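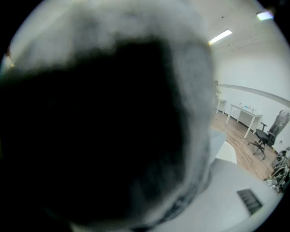

Section 4: Putting the Cevilow table together and getting it where you want it

I've put up a lot of these tables now, and the thing I'd tell anybody first is to pick the wall before you open the box. The Cevilow is light enough for one person to drag but it's awkward on its side, and you don't want to be steering it past everything else once the legs are on. I like mine against a plain white wall with a ceiling light nearby, two white tables along the same wall. If yours has a rail or molding strip running across it at mid-height like that one, keep reading, there's a note for you after step 6.

What you need: the top, four legs, the bag of bolts marked 2486, the hex key, and a blanket or the flattened carton. The bag marked 3931 is for the Mulberg shelf. It sometimes gets packed in the same box, so put it aside (the bolts are longer and they WILL come through your tabletop, ask me how I know).

1. Lay the blanket on the floor and put the top on it, good side down.

2. Set a leg at each corner with the flat face of the bracket pointing out. They only sit flush one way, so if there's a gap, spin the leg and try again.

3. Start every bolt by hand, a couple of turns each. Don't reach for the hex key yet!

4. Once they're all started, go around and snug them up, corner to opposite corner, like you would on a car wheel. Then go around one more time.

5. Flip the table. Get a second person for this. Lift it clear of the floor and turn it in the air, and don't roll it over on two legs.

6. Push down on each corner. If it rocks, turn the foot on the short leg out until it stops.

Note for walls with a rail: measure from the floor to the underside of the rail before you push the table back. If the top is going to hit it, leave a small gap or screw the feet in a little. I stuck a couple of felt dots on the back edge of mine and haven't had a scuff yet.

Caution: slender legs don't like being dragged sideways. Empty the table, lift it, walk it over, put it down.

Putting two side by side

7. Place the bigger one first and get it level, then bring the smaller one up to it. Match the front edges, or the back ones if you care more about the wall.

8. If you bought the Tamano joining clips, slide them on from underneath, one near the front and one near the back. They click. If you don't hear it, they're not on.

The Bhattacharjee cable tray fits under either table, but put it on between steps 4 and 5 while everything is still upside down. I forgot and spent an evening on my back with a flashlight in my teeth.

Tighten all the bolts again after a month of use. Mine took another quarter turn each.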